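This website uses cookies to improve your visit. By continuing to browse you accept our cookie policy.

Kallio Outdoor Light Installation System
Set-up Guide, Section 4: Hanging and Commissioning the Lantern Canopy
Revised 30 March 2022

4.1 Before you begin

This section applies to the Kallio canopy when it is shown outdoors or in a covered courtyard. The complete work consists of 55 fabric lanterns, 14 suspension lines and one Drovari control unit. Sections 2 and 3 must be completed and signed off by the site manager before any lantern is raised.

CAUTION: Do not hang the canopy from living trees unless the host venue has supplied a written report on their condition.

4.2 Fitting the suspension lines

1. Lay the lines on the ground in numerical order, with the red tag towards the audience entrance.
2. Attach each line to its anchor plate and close the safety catch by hand.
3. Raise the line to head height and leave it for one hour.
4. Check every anchor plate for movement. If a plate has shifted, lower the line and repeat step 2.
5. Raise the line to its final height, as shown on the venue drawing.

Note: Lines 1 and 14 carry the edge lanterns and are thicker than the others. They must not be exchanged with the inner lines.
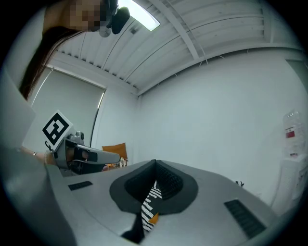

4.3 Hanging the lanterns

1. Remove each lantern from its bag and open it fully before switching on the lamp.
2. Inspect the crocheted cover. Loose stitches should be secured with the thread provided in the Verar repair pouch.
3. Clip the lantern to the line at the numbered ring and connect the cable.
4. Fasten the spare cable to the line at two points. It must not hang below the lantern.

CAUTION: Lanterns must not be hung in rain, or when the wind is strong enough to move an unloaded line.

4.4 Setting the light sequence

1. Switch on the control unit and select VENUE.
2. Enter the time of sunset for the first evening. Later evenings are adjusted automatically.
3. Select REHEARSAL and run the sequence once from beginning to end.
4. Enter any lantern that fails to light on Form C and replace its lamp.
5. Select PERFORMANCE and lock the panel.

Note: When the work accompanies live music, the sound desk must supply a separate signal. The control unit will not respond to sound from the stage.

4.5 Storage between showings

Covers must be dry before they are returned to their bags. Lamps are to be replaced after 3,000 hours of use. Venues holding the work beyond the end of July should contact Joleck to arrange an inspection of the lines.

Related documents
Section 3: Anchor Plates and Ground Fixings
Section 5: Taking Down and Packing
Form C: Lamp Replacement Record
Care of Crocheted Covers
Joleck Touring Works: Conditions of Loan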